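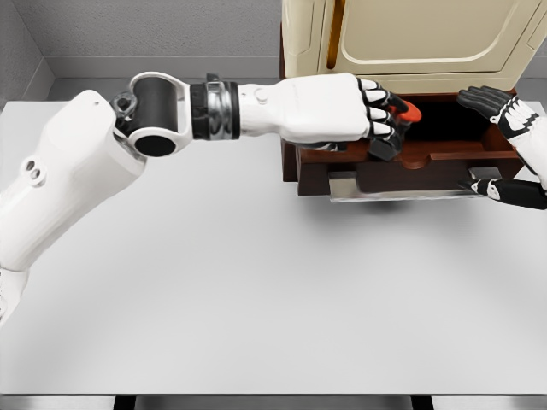
Paid participants wanted: home sorting diary study (11 weeks)

Skomeo is looking for people to keep a diary of how they put things away at home. Papers, keys, batteries, takeout menus, the screwdriver you only need twice a year. We want to know where stuff goes, how long it stays there and how you find it again. Or don't.

You do NOT need to be tidy. You do not need to be messy either. Last round we got a lot of emails starting with "I'm probably not what you want, but." Send the email anyway.

Sign up by 24th June. Earlier is better, places go as people qualify.

WHO WE ARE

Small research office in Lutham, upstairs from the print shop on Canpolat Street. We do studies on ordinary household habits and write them up for landlords, moving companies and a couple of housing nonprofits. The last study was on laundry. The one before that was on how families share one refrigerator, and 2193 people filled out the short survey for it, so thank you if you were one of them.

WHAT YOU'D BE DOING

Week 1: a phone call, half an hour or so. We ask who lives with you, how many rooms, how long you've been there, which places in the home are "yours."

Weeks 2 to 10: a short diary entry, three times a week. Your choice of paper booklet or web form. Each entry asks for one thing you put away, one thing you went looking for, where you looked first, and whether anybody else in the home got involved. Most people are done in five minutes. Some write a full page, we read those too.

Somewhere in the middle: the "one drawer" week. Pick one drawer or box and write down everything that goes in or comes out for seven days. No cleaning it first!! Please. It ruins the whole week.

Week 11: closing call, 45 minutes. We go back over your entries together. You can take back anything you wrote at this point and we delete it.

No home visits. No photos of your home needed. If you like to sketch, there is a blank page in the back of the booklet.

WHO CAN TAKE PART

18 or older
Living at your current address since January at least
Home has two or more people in it (roommates count, so do kids, so do grandparents who stay half the week)
Comfortable reading and writing in English or Turkish
Not moving in the next three months, as far as you know

We're short on: people in apartments with three or more adults, people over 60, night shift workers, anybody who moved in with a partner in the last couple years and is still working out whose can opener stays.

We have plenty of: grad students living alone. Sorry. You can't do this one, but get on the list for the next.

One person per household, please. If two of you want to do it, decide between yourselves before writing in.

PAY

$15 for the first call
$8 per diary week, weeks 2 through 10
$20 bonus for the drawer week
$40 for the closing call

That comes to $147 if you finish everything. Paid by check or transfer, in two parts, after week 5 and after the closing call. Missed a week? You lose that week's $8 and thats all, you're still in. Drop out and you keep what you've earned up to then.

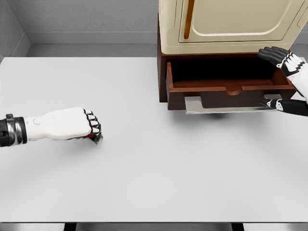
If you do the paper booklet we send you stamped envelopes. Mail one back every two weeks. Don't save them all up for the end, we had booklets go missing that way and it was a mess for everybody.

WHAT HAPPENS TO YOUR ANSWERS

Your name is kept apart from your diary. Entries get a number. Reports use short quotes with no names, no street, no building. If you write something about another person in your home we take out anything that would point to them. Raw diaries are kept two years and then shredded or erased.

We don't sell contact lists. We don't pass anything to your landlord, even when the landlord is a client. People ask this a lot so it's getting its own line.

ALSO HIRING: PART-TIME DIARY READER

One opening, goes with the same study. 12 hours a week, $21 an hour, runs the length of the study plus four weeks after. You'd read entries as they come in, type up the paper ones, tag them using our list, and send reminders to people who've gone quiet (nicely).

Need: good typing, patience with handwriting, able to be in the Lutham office two mornings a week. The rest can be from home.
Nice to have: Turkish. Any experience with interviews or surveys. Not a dealbreaker.
Don't need: a degree.

To apply send a resume and a few lines on something you lost at home and how the search went. Half a page max. No cover letter.

HOW TO SIGN UP FOR THE STUDY

Call or text extension 2518, or mail a card to the office with JURKUDIS written on the front. Jurkudis is the project name, it helps us sort the mail. Or stop by, the door is the green one left of the print shop, buzzer sticks so push it hard.

Tell us:
your first name
how many people live in your home
booklet or web form
best time of day to call
English or Turkish

Selim Güler handles all the scheduling and will get back to you within three working days. If you haven't heard by then try again, voicemail fills up. For the reader job use extension 3294 instead, those messages go to a diffrent person.

First calls start the week after sign-up closes. Booklets go out as soon as your call is done. Parking on Canpolat is metered until 6, free lot behind the library.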